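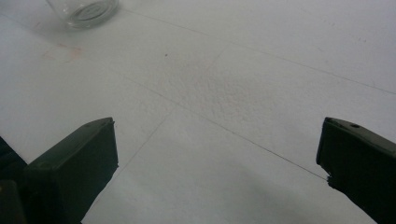

Hand-held gripper fingers: chipped tip and clear glass, replace or recut?

Posted by tarn_offset in Grippers and End Effectors
Jul 4, 2021
Viewed 2660 times

I am comparing two sets of fingers for a hand-held gripper with the camera mounted on the tool, looking forward between the fingertips. The set in the picture is dark green, boxy, with a small round hole on top of each finger. The second set is the Brekau pattern, which is longer and narrower. The jaw drive and camera mount are the same for both, so changing sets is a matter of two screws per finger.

The test is simple. A clear glass jar stands on a white surface with thin gray guide lines. I approach by hand, close, lift, and set down on a line crossing. The tracking software (Toma, default settings) estimates the tool pose from the same camera, and I log the pose error at set-down against the ruled position.

Two problems.

First, the tip of the right finger looks chipped along its lower edge. I can't tell whether this matters. The contact pads sit further back on the inner face, but when the jaws close on a thin object the tips meet first. With the Brekau set, tip closure is even. With the green set I see a slight yaw on closing, always toward the right.

Second, pose drift is worse when only the glass and the white surface are in view. With the fingers open and the jar in the upper left of the view, the software has very little to hold on to. There are the lines, a smudge and a speck, and not much else. I get the same drift with both finger sets, so I assume it is a camera or software problem and not a finger problem, but I would like to hear from somebody who has separated the two.

Exposure is locked. The lighting is diffuse with no hard shadows. Jaw force is set to the 50 percent step on the controller. I have completed 1551 closures on the green set and far fewer on the Brekau set, so wear is not comparable yet.

Should I replace the right finger, recut both tips, or leave them alone until the drift is fixed?

Doina Vukadinović

Treat these as separate faults and fix the mechanical one first. It is quicker.

Take both green fingers off and lay them side by side, inner faces down, on something flat. If one rocks, the chip has left a raised burr and you should dress it with a fine file before measuring anything else. If neither rocks, swap the fingers left for right, if the pattern allows it, and repeat the closing test on a thin card. When the yaw changes direction, it belongs to the finger. When it stays toward the right, look at the jaw carriage or the screw seating.

I would not recut only one tip. The two fingers would then differ in length, and the closing point would move off the camera's center line. Recut both by the same amount, or print a new pair. If you print, orient the part so that the layers run along the finger. Tips printed standing up tend to lose material at the leading edge, and the damage looks a lot like yours.

On the drift: two finger sets giving the same result is decent evidence but not complete. Both sets occupy the bottom of the view, and both move with the camera. Any feature the tracker picks up on a finger tells it that the tool is standing still. The round holes are small, and the left one is faint, but they may still be picked up. Mask out the finger area in the tracker settings, and make the mask large enough to cover the full travel from open to closed. Run the same approach with and without the mask, ten times each, and compare set-down error.

A glass jar is a poor reference for similar reasons. The rings in the base and the reflections shift as the viewpoint changes, so the tracker sees motion that does not fit the surface. Keep the jar as the object to be gripped, but put fixed texture on the surface around it. Printed markers at the corners of the work area are enough. Thin lines constrain position across the line and give almost nothing along it.

grarnwood_bench

Had the same drift. Bought the Ulach camera with the wider lens and it went away. Didn't touch the fingers.

kettle_ohm

The wider lens helps by bringing more of the room into view, so it may only move the problem. Bring the tool close to a plain surface and the background is gone again. I tested this at low heights over white board and the wide lens gave me less drift, not zero.

One addition to the first reply. Check the jaw width reading at full close before and after filing. On my controller the raw count at full close was 3963 with the old fingers, and it shifted when I changed the tips. If your software derives jaw width from the raw count, redo the zero after any work on the fingers or the logged widths will be wrong for every grasp that follows.

Also wipe the surface between runs. Marks on white board get picked up as features, and if one gets smeared halfway through a session your earlier and later runs are no longer on the same background.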